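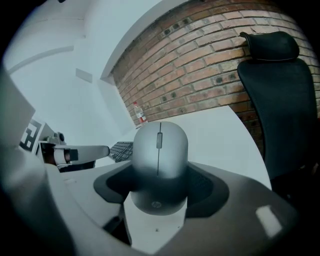
How I clean up a messy mailing list in a spreadsheet

Every October I send out the newsletter for our walking club, and every October I used to lose a whole evening to the address list. Names in all caps, the same couple in there twice, zip codes missing their first zero. You know the kind of thing! I finally wrote down what I do so I can stop relearning it, and you're welcome to borrow it.

I use plain old spreadsheet formulas, nothing fancy, and they work the same in every program I've tried.

Step 1. Make a copy first

Save the file under a new name before you touch anything. Mine is called Tromdale list, working copy. I skipped this once and sorted one column without the others, so everybody's street ended up with somebody else's name. Never again.

Step 2. Get rid of stray spaces

If your names are in column A, click on an empty column, go to row 2 and type =TRIM(A2). Then drag the corner down to the bottom of the list. TRIM takes off spaces at the front and back and squeezes double ones in the middle down to one. On my last list of 109 names it fixed 33 of them, and I hadn't spotted a single one by eye.

Want to fix the shouting capitals at the same time? Use =PROPER(TRIM(A2)). Check it afterward, though, as it turns McDonald into Mcdonald.

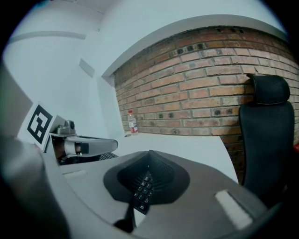

Bushra Farooqui wrote in to say that PROPER also messes up anything with an apostrophe in a street name, so Farmer's Lane comes out as Farmer'S Lane. She runs it on the name column only and leaves the addresses alone. Good tip, and I do the same now.

Step 3. Turn the formulas into real text

Your clean column is still leaning on the messy one, so if you delete the messy one you get a column of errors. Select the clean cells, copy, then choose Paste Special and pick Values. Now you can delete the old column safely.

Step 4. Rescue the zip codes

Spreadsheets love to eat the zero off the front of a zip code. In a spare column type =TEXT(D2,"00000"), with your own column letter in place of D, and drag it down. Then do the Paste Special thing again (yes, again).

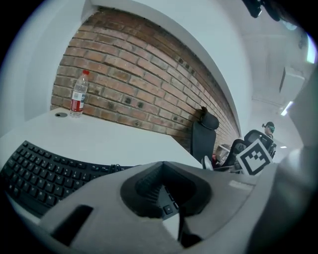

If some of yours are the long kind with a dash and four more digits, check that they still have all of theirs, and type in any missing zeros by hand. I only ever have a few.

Step 5. Hunt down the doubles

Sort the whole sheet by street address, not by last name. Couples with different last names will land right next to each other that way, and so will Bob and Robert. There's a Remove Duplicates button under the Data menu, but it only catches rows that match in the columns you pick, so I still scroll through afterward with a cup of tea. 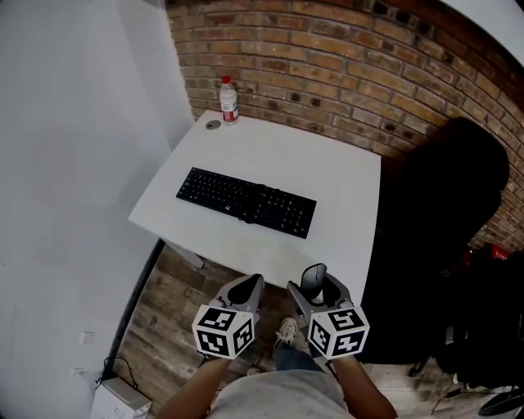 When I'm not sure about a pair I color both rows yellow and move on, then ask at the next walk. Last time it was two people named Stusow at one address, who were a father and son, so I was glad I hadn't deleted either!

Step 6. Print one page of labels

One page, on ordinary paper. Hold it up against a label sheet in front of a window and see if the lines match.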